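FOR IMMEDIATE RELEASE

Clerport Opens Its Medicine Cabinet Sessions to All of Arnstead This December

ARNSTEAD – I run Clerport, the little home organizing shop on Gagnon Street, and I have news I've been sitting on for months. Starting in December, our medicine cabinet sessions are open to anyone in Arnstead who wants to book one. Up to now we'd only done them for people who were already having us in for a kitchen or a closet, and the waiting list got silly. So we're making it its own thing, with its own price, and you don't need to hire us for anything else.

A session takes 90 minutes and costs $50. You bring a box, a bag, a drawer you've pulled out of the dresser, whatever you've got, and we sit down at a table together and go through it. I've had people turn up with a shoebox and people turn up with a suitcase (really, with wheels). Both are fine!

I started doing this after I tackled my own bathroom shelf. I'd organized pantries for years and had somehow never looked behind my own mirror. I found cough drops fused into one big cough drop, an eye wash I don't remember buying, and three tubes of the same cream, all of them open. And then the bottles. So many white bottles! From the back, with the front label turned to the wall, you could not tell one from the next, and I'd clearly been buying new ones when I couldn't find the old ones.

That's the part of the job I've become a bit obsessed with. A bottle has a front that's designed to be looked at and a back that's all business, with company names and addresses and license numbers in type so small that I need the good lamp on and my other glasses. Plenty of families here keep things that came in a relative's luggage or in the mail from overseas, so the print might be in Chinese or Polish or Portuguese, and the one person in the house who reads it is away at college. We don't guess. If neither of us can read a label, it goes in its own group on the table, and you take it home with a note on it to ask the person who can, or your pharmacist.

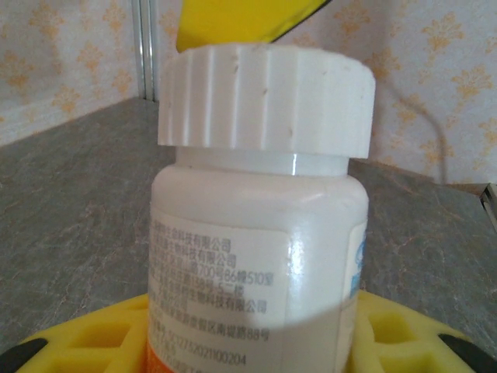 Plain white bottle, ridged screw cap, and line after line of small print in Chinese.

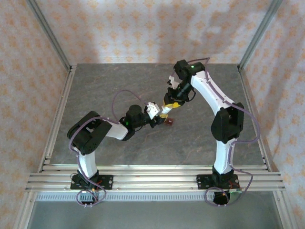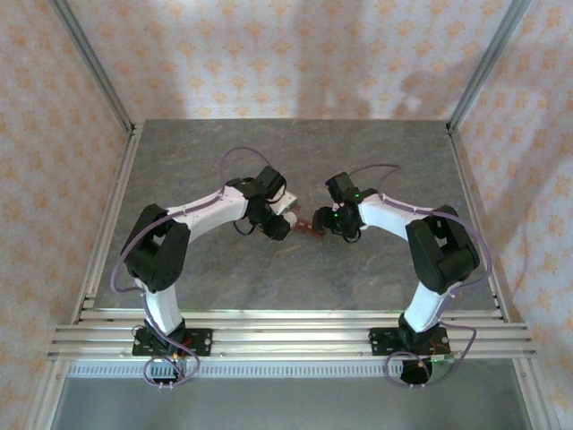

So what do you get for your $50? First, we sort. Everything comes out onto the table and gets grouped: things used every day, things for when somebody's sick, first aid, things for the pets (there are always things for the pets), and the mystery group. That's five groups, and I've tried it with more and it was a mess. With more you end up holding a tube of something over the table for ages, trying to decide where it lives.

Then we look at dates. I read them out, you write them down, or the other way around if my eyes are tired. Anything past its date goes in a separate bag. I want to be clear that I'm an organizer and I don't give medical advice, so I won't tell you whether you need a thing, how much of it to take, or whether it's okay with some other thing. Those are questions for a pharmacist or a doctor, and part of your session is writing a list of exactly those questions so you can walk up to the counter and ask. We don't take your old medicine from you either. You'll leave with the bag and a sheet telling you what to ask your pharmacy about getting rid of it safely.

After that comes my favorite bit, the labels. We put a plain sticker on the cap of every bottle with the name and the date in fat black marker. On the cap, please! Everybody wants to put the sticker on the side, and then the bottles go in a deep drawer and all you see is a row of caps again. We never cover the printed label, front or back, even when it looks like nothing but addresses. If there's one thing I'd ask you to do at home before you ever come to see me, it's to stop taping notes over the small print.

Last, everything goes home in a Sinitz tray. Sinitz is our own line, named after the street my grandmother lived on, and we've been selling the drawer version in the shop for a while. For the cabinet sessions we've made a new one with a higher lip and a carry handle, and it comes in 2 sizes. The small one fits the average mirrored cabinet if you take a shelf out. The large one is meant for a high closet shelf. One tray of either size is included in the price, and extras are on sale at the counter. The tray doesn't lock. If you've got little kids or grandkids around, you'll want a cabinet that does, and I'm happy to show you the kinds of latches we stock.

We've done more than 50 of these sessions so far for existing customers, and I've learned a few things that changed how we run them. We used to do them standing up at the counter, which was hard on everybody's back. We used to start with first aid, and people would get very interested in the history of their bandage tins and we'd run out of time. Now we start with the daily stuff and if we don't get to the bandages, well, bandages are easy and you can do them in front of the TV.

We also learned to leave a bottle in its own bottle. I had a customer early on who'd poured everything into matching glass jars, and it looked gorgeous, like something out of a magazine, and she had no idea what was in half of them. I love a matching jar as much as anyone in this business, but keep it for the rice and the buttons.

Sessions run in the back of the Clerport shop, mornings from 10 and again in the late afternoon. We can come to your home inside Arnstead for the same price if getting out is hard for you, just tell us when you book. One household per session, please, so that you can talk freely about what's in the bag. Bring reading glasses if you use them. You don't need to clean anything first, and I wish people would stop apologizing about sticky cough syrup (I've seen it all, and I keep wipes on the table).

You can book at the counter or by calling the shop during opening hours. December spots open at 10 in the morning on the first of the month, and I expect the late afternoon ones to go quickly. If they're gone, ask to be put on the January list. Gift certificates are available too, in a proper envelope, though maybe check that your mother-in-law will take it the right way before you hand one over.

About Clerport

Clerport is an independent home organizing shop on Gagnon Street in Arnstead. We help people sort kitchens, closets, garages and now medicine cabinets, and we design and sell the Sinitz line of drawer and shelf trays.

Press questions: please call or stop by the shop and ask for the owner. I'm usually in the back.

###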